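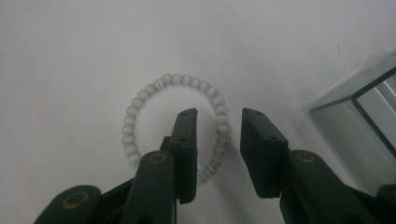 A customer from Sustindale wrote to us that she wears her bead bracelet every day, also in the shower, and wanted to know if this is a problem. We receive this question often, so it comes first.

Can I wear my bracelet in the shower?
Better not. The beads do not mind the water, but the elastic cord inside becomes weak from soap and heat. Please take it off before washing.

Which size should I order?
Measure your wrist with a strip of paper and add a small space, the width of one finger. Our standard bracelet measures 17 centimeters around the inside. For other sizes, please write it in the order note.

What is the cat's-eye effect?
It is a thin line of light that moves over the bead when you turn it. On pale beads it is soft, and you see it best under one lamp. In cloudy daylight it can almost disappear — this is normal.

Are all beads exactly the same?
No. Small differences in color and shine are possible, also inside one bracelet. We do not accept these as a defect.

How do I put it on?
Roll it slowly over the hand. Please do not pull it wide with two fingers, the knot suffers from this.

How should I store it?
Lay it flat in a soft pouch, away from the sun. Do not hang it on a hook, the cord will get longer with time.

The cord is broken. Do you repair it?
Yes. Collect the beads and bring them to our Bolalside shop or send them by mail. Restringing takes around 34 days in the busy season. Lost beads we replace with the nearest shade we have.

Last updated: February 2, 2022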